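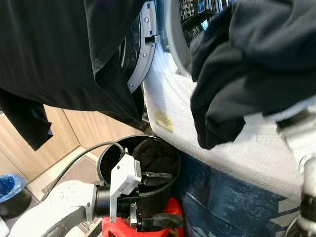
Laundry cell, head view. Washer door open, bin on the red stool.

t_demirtas
Draft rule 2 for the Hodville cell: no gripper enters the drum unless the washer is powered off at the wall. Lid switch or door latch state does not count as isolation. Comments by Friday, please.

ekozan
Agree on isolation. The draft has no rule for garments hanging near the opening. Dark fabric on both sides narrows the view into the drum. I would add a minimum clear view before the arm is allowed to reach.

sonmez_e
Disagree. A clear-view rule will stop the cell on every second load. The wrist camera covers the close range.

ekozan
Covers it how? See below.

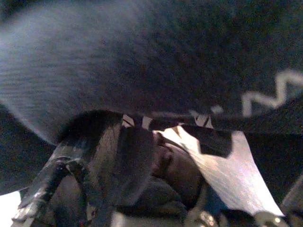
Wrist view. Dark fabric over most of the upper half, zigzag at right.

ekozan
I can't tell from that what the brown item is or whether the fingers have hold of it. If the operator can't either, the arm should hold position.

sonmez_e
Hold position, fine. Full stop with a manual reset, no. We logged 52 resets in March at Gernari and people started clearing them without looking.

tulin_o
Cable routing needs its own line too. The loop at the wrist is a snag point with sleeves around — Plunlow requires it tied back before any cloth work.

t_demirtas
Adding cable routing as rule 3. For view loss I will write "hold, then operator confirms" with a 900 ms limit on detection.

ekozan
900 is too long at the drum rim. I will send measurements.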